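Low-flow toilet swap, is the water saving real?
Home & Plumbing > Bathrooms > Toilets and fixtures

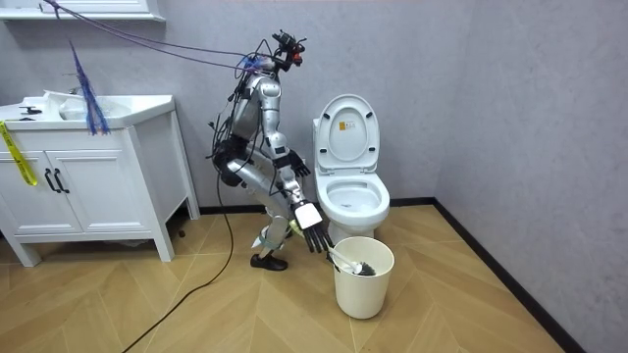

Does replacing a toilet that already works save enough water to pay for itself?

It depends mostly on how old the one you have is. If it uses 3 or more gallons a flush, probably in a few years. If it's already a 1.6, I have my doubts.

pellastreet_dad
Started this because our water company mailed out a flyer saying a new toilet will "slash" the bill. We're in Talham, two adults and two kids, one bathroom. The flyer doesn't say slash from what. Has anyone here compared real bills before and after?

gasket_case
I did. Swapped an old 3.5 gallon for a Bondine, the basic two-button one. Bill went down 7 dollars a month. Not life changing, but it's there every month.

mildlydamp
Seven dollars a month compared to what month? If you swapped in September and compared it to July you were measuring your lawn.

gasket_case
Same month the year before. I'm not an idiot. No lawn either, it's a townhouse.

mildlydamp
OK, fair. Did anything else change? New washer, kid off to college, a leaky flapper on the old one? A bad flapper can waste more than all your flushing put together, and a new flapper costs 6 bucks. I think a lot of these miracle stories are people who had a leak and fixed it by accident.

gasket_case
The flapper may have been leaking, I never tested it. I still have the 7 dollars.

tworavens
Put food coloring in the tank before you spend a dime. Wait a while without flushing and look in the bowl. If there's color in there, you have a leak, and a new toilet is an expensive way to fix it.

pellastreet_dad
Did the food coloring tonight. Faint blue in the bowl. Great.

Plumber (Valdovinos, the outfit by the hardware store) already quoted me for a full replacement and never mentioned the flapper.

mildlydamp
Of course they didn't.

oldcopper
That's not fair to the plumber. If you call and ask for a price on a toilet, you get a price on a toilet. I did this work for 16 years, and when I told people to try the flapper first half of them thought I was trying to get out of the job.

mildlydamp
He could still have lifted the lid and looked. Takes no time at all.

oldcopper
Did anyone come to the house, or was this over the phone?

pellastreet_dad
Over the phone. So yeah, he couldn't lift anything.

gasket_case
One thing on the other side. The dual flush button only helps if people use the small one. My wife pushes both at once. I've given up on that.

tworavens
And if you have to flush twice, where's the saving? My sister's low-flow from the early days needed two goes every time. Newer ones are supposed to be better, but "supposed to be" is what they said then too.

oldcopper
The early ones were bad, no argument. The bowls and trapways have been redesigned since. I'd put a current one in my own house and I have.

mildlydamp
I'd want to see the bills.

oldcopper
I'm on a well.

pellastreet_dad
Update. Changed the flapper, and the chain while I was in there. Did the coloring again and the bowl stayed clear. The tank is stamped 1.6 on the inside, so I'm leaving the toilet alone until I get a couple of bills. Flyer went in the recycling. Will post numbers if I remember.

tworavens
Check the fill valve too if you still hear it running at night. Mine did that even with a new flapper.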